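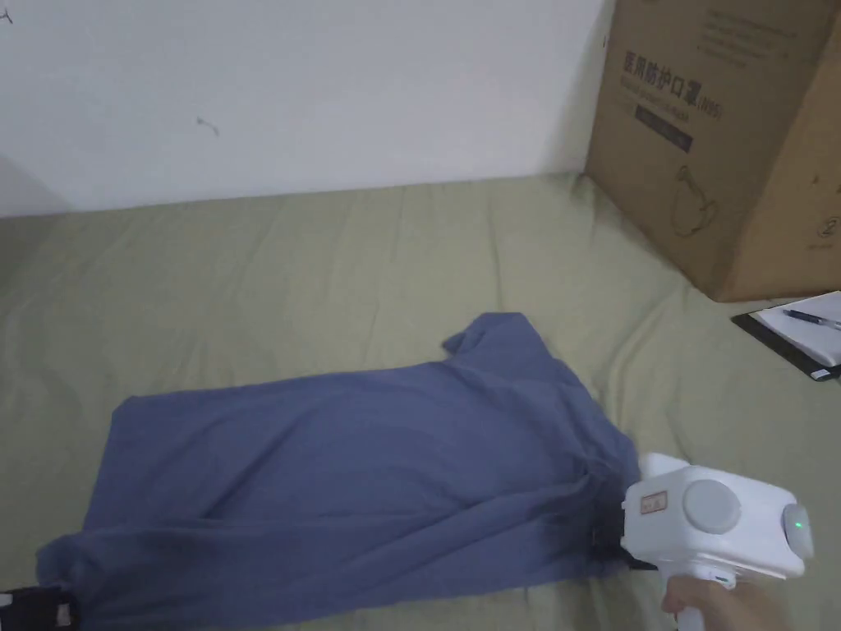

We use cookies to remember you and count visits. OK / Settings

Last updated: July

I've been meaning to write down my house rules for recording folding work, mostly so I can stop repeating them in messages, and I finally have a quiet evening and a cup of tea to do it with. There are 6 of them at Whitcombe, down from a very long list that I'm afraid only I ever read!

The one I care about most is that every shirt starts rumpled. Drop it, don't lay it. If you smooth it first (and we all want to, it's hard to leave a crumpled shirt alone) then the robot only ever learns about tidy laundry, and who has that at home?

Next, pinch an edge and keep the grip shallow. A big fistful of cloth drags the folds along with it. Check that the green light is on before you move, every single time, even when you're sure.

Paper comes after that. I like a clipboard within reach, pen on top, and the sheet filled in between takes, never during. Drenura, who we share our notes with, type theirs straight into a laptop, and I can see why, but I still trust ink.

We aim for 133 takes per person per week, and Pileck would like 500 from all of us before we change garments. That's fine by me - as long as a bad take is marked bad and kept. Please don't delete them. I did that for most of a spring and I still regret it.

The last two are short. Rest your wrist when it asks, and leave the surroundings as they are once a batch has started, boxes and all. Tosholm wants a rule about lighting as well, and I'm still thinking that one over.

Sign up for the newsletter to get new posts by email.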